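I run a little site about high school recruiting in our corner of the state, mostly Clolthorpe High and the schools we play, and every December my inbox fills up with the same questions from parents. So I finally put the answers in one place. I'm a football dad who got carried away, not a coach and not a lawyer, so check anything important with your school's counselor!

*Updated Dec 22, 2025*

## My son got an "offer" on social media. Is it a real offer?

Maybe. The word gets thrown around a lot. A coach can say "you've got an offer from us" in a phone call or a message, and that can be completely sincere, but it doesn't bind the school to anything. When my oldest got his first one I had the grandparents on the phone within a minute (I'd do it again). Then his coach, Otis Pettigrew, asked me one question: "Can he commit to it today?" I had no idea. So we called back and asked, and the answer was a very polite version of "let's keep talking."

Ask that question early. Most college coaches are used to hearing it and won't hold it against you.

## What does it mean when a kid commits?

It's a verbal promise. He's telling a school he plans to go there, and either side can still walk away until something is signed. Alaric Strickland, who played safety for us, committed to Hustbridge as a junior and stuck with it the whole way, even after their position coach left. Other kids switch two or three times. I don't list anybody as a done deal on this site until the paperwork is in.

## How long should a highlight video be?

Shorter than yours! I've sat through 13 minutes of one kid's sophomore season, with music, and I like that kid. Three to five minutes is plenty. Put your best 5 plays right at the front, in whatever order makes somebody sit up, and don't save the big hit for the finish. Make it easy to find your son before each snap with an arrow or a circle. Skip the slow motion.

Put his name, class year, position, height, weight, GPA and a phone number on the opening screen. I've seen really good film with no contact information anywhere on it, which drives me nuts.

## Should he send full game film too?

Have it ready. Highlights get you a look, and then somebody is going to want to see what he does on the plays where the ball goes the other way. Pick two games, and make at least one of them against a good opponent. Ours always ask for the Rosenthal game, win or lose, and lately it's been lose.
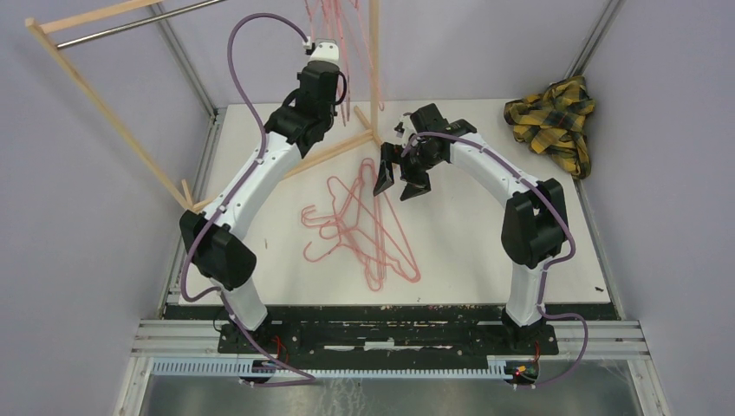

Linemen especially should send a whole game. It's hard to show effort and footwork in clips, and a line coach who's interested will happily watch the entire thing.

## Are camps worth the money?

Some are. A camp run by a college on its own campus, where the staff has already been in touch with your son, is usually a good use of a Saturday's worth of gas. A camp that mails a glossy "exclusive invitation" to every kid on the roster is mostly a fundraiser. We did one of those. There were 417 players checked in and he got maybe four reps in the one-on-ones. The T-shirt is nice, I guess.

Before you pay, email the position coach and ask if he'll be there working with the group. If the answer is fuzzy, save your money.

## Who should contact coaches, me or my son?

Your son. I know, I know. I wrote my kid's first emails myself and Coach Pettigrew could tell right away, since no sixteen-year-old has ever written "at your earliest convenience." Let him write it, you check the spelling, and then step back. Parents come into it when money and travel get discussed.

## Do grades matter if he's good enough?

Yes, and sooner than you'd think. Ya-wen Wu in our counseling office keeps a core-course checklist and will go over it with any family that asks. Go freshman year if you can. A kid who's short a class as a senior has very few ways to fix it, and I've watched a couple of schools quietly stop calling over a transcript.

Better grades can also mean academic aid, and at smaller schools that's sometimes bigger than the football money.

## He's a senior with no offers and it's December. Is it over?

No! Plenty of smaller programs are still filling spots well into spring. Mojtaba Shirazi had nothing at Christmas his senior year. He sent film to 30 schools over break, heard back from up to six of them, and ended up starting at Lokevgate as a sophomore. He was a corner, kind of skinny, and he could really run.

Look at walk-on spots and junior colleges too, and ask what each one will cost after aid before anybody falls in love with the uniforms.

## Can you rank my son or put him on your list?

I don't do stars or rankings. Berwyn Voyle used to run a top players list on his old message board and he got yelled at in the grocery store over it. What I do post is commitments, visits the family is okay with sharing, and season stats if the coach sends them in.

## How do I get a commitment posted?

Use the contact form and include the player's name, high school, position and college. A quote from him is great, even one sentence. I'll text a parent or coach to confirm before it goes up, and I usually post in the evening once practice pickup and dinner are done.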